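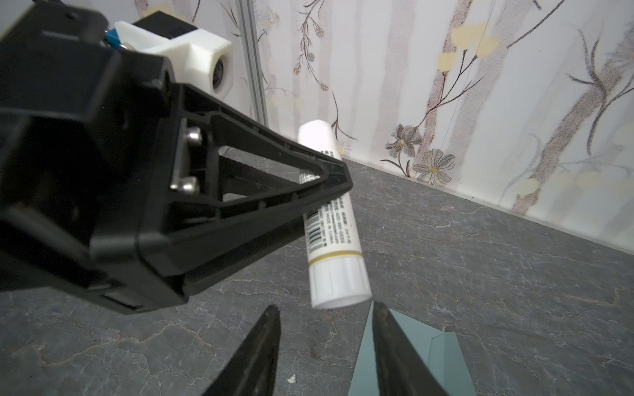
Can you bring a dried-out glue stick back? Usually, if it's only the top that has gone hard. Slice off the crust, wind the stick up a tiny bit, and smear it on scrap paper until it drags evenly again.

OK so that's the question I get most, and now you get the whole glue stick thread, because I love these things way more than a grown woman should!!

**2/** My favorites are the plain white tubes with a ridged base you twist. The ridges matter so much! I make cards with cold hands in a drafty spare room and a smooth base just spins in my fingers.

**3/** Wind it up less than you think. A sliver above the rim is plenty. Go higher and the whole thing leans, then snaps off inside the cap, and then you're digging it out with a butter knife (me, in December, 15 envelopes to go).

**4/** Always wind it back down BEFORE the cap goes on. Press till it clicks. No click, no seal.

**5/** For envelopes: go along the flap edge first, then fill in toward the fold. Rub it down with the back of a spoon for 20 seconds. My friend Oratile Xaba taught me the spoon and I've never looked back.

**6/** For photos: thin coat, all the way to the corners, and lay a heavy book on top. I leave mine 5 minutes and then peek, which I know I shouldn't.

**7/** Thin paper is the tricky one. Tissue, old maps, pages from a falling-apart songbook. Put the glue on the thicker piece and lower the thin one onto it, starting at one side. Pull the stick across tissue and it'll wrinkle up like a raisin.

**8/** Somebody asked about cardstock. It works! Two coats, though. Let the first one go tacky, add the second, then press hard. Folded sheets with a sharp crease want a little extra right next to the crease, that's where mine pop open.

**9/** Storage: cap on, in a drawer, away from the heater. I had 2 on the windowsill last summer and both shrank away from the sides of the tube. Still usable if you push the stick back down with your thumb, but kind of crumbly.

**10/** Glue on the table? Let it dry and roll it off with your fingertip. On a sweater, warm water and dish soap before it goes anywhere near the dryer.

**11/** Tomorrow I'm gluing the cover onto my new recipe notebook, and it's green, and I'm SO excited. Send me your envelope tricks in the meantime, especially for the square ones!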